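Chapter 6
Showing the Robot What to Do

In this chapter
6.1 Why people stopped writing programs for every motion
6.2 Guiding by hand
6.3 Driving from a distance
6.4 What a recording leaves out
6.5 Counting demonstrations, and why the count misleads
Review problems

The sales pitch for teaching by demonstration is short. You already know how to pick things up, so you show the machine, and it picks things up. No code, no geometry, no week spent tuning a path. A brochure from the equipment maker Edero promises that "anyone who can do the job can teach the job." Keep that sentence in mind as you read. By the end of the chapter you should be able to say which parts of it hold and how you would test the rest.

Demonstrations come in two main kinds. In the first, a person takes hold of the arm and moves it through the task while the joints record their positions. This is guiding by hand. In the second, the person stands or sits somewhere else and works a controller, often a smaller copy of the arm, while the real one follows. This is remote control, or teleoperation. Both produce the same sort of file: a stream of positions, gripper openings and, in most setups, camera pictures, all stamped with the time.

The two kinds fail in different ways. A person guiding by hand feels the weight of the arm and often gets into the camera's view. The recorded pictures then include a human hand that will be missing when the robot works alone. A person driving from a distance stays out of view but may feel nothing through the controller. Such drivers tend to squeeze too hard, move in stops and starts, and correct themselves often. A learning system has no way to know that a correction was a correction. Unless someone marks it, the wobble is part of the lesson.

Soft packages make good practice material for exactly this reason. A steel block puts up with almost any grip. A packet of tissues changes shape under the fingers, and two grips that look alike at the controller can leave it sitting at two different angles.

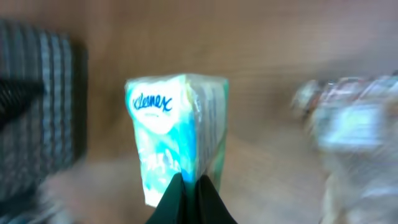

Figure 6.1 A pack of tissues held near its base, from the wrist camera. The pack is fairly clear; the objects to either side are blurred by motion.

Consider what a learner could take from a picture like Figure 6.1. It could learn how the pack looks between the fingers. It could also learn the color of the tabletop or the stripes on the object at the left, if those happen to go along with success in the recordings. Nothing in the picture gives the force of the grip. Nothing in it says whether the person meant to hold the pack that low or settled for it. We will return to both gaps in Section 6.4.

Now for the numbers, which deserve more suspicion than they usually get. The Dandgate exercise, used throughout this chapter, has 1,418 recorded demonstrations of picking up small household goods. That sounds like plenty. Sort them by operator and the picture changes: 526 came from a single person, who worked at one table and nearly always approached from the same side. Sort them by object and you find only 19 different items. A system trained on this set may do very well on a test drawn from the same table and tell you almost nothing about the table next door.

None of this makes the method useless. Demonstration is often the quickest way to get a first working behavior, and for some tasks involving cloth, bags and wrappers it is hard to name a better starting point. The trouble lies in the claims made afterward. A video of one good run is evidence of one good run. Ask how many were tried, who placed the objects, and whether anyone reset the scene by hand between attempts.

Before you go on

Write down your answers to these and keep them. You will need them for the review problems.

1. Pick a task you do with one hand. Which part of it depends on touch, and how would you record that part?

2. An operator drops an object, picks it up again and finishes the task. Should the recording be kept whole, trimmed or thrown out? Give the case for each.

3. Rewrite the Edero sentence so that it could be checked by experiment.

Key terms: demonstration, guiding by hand, teleoperation, operator, correction, wrist camera, reset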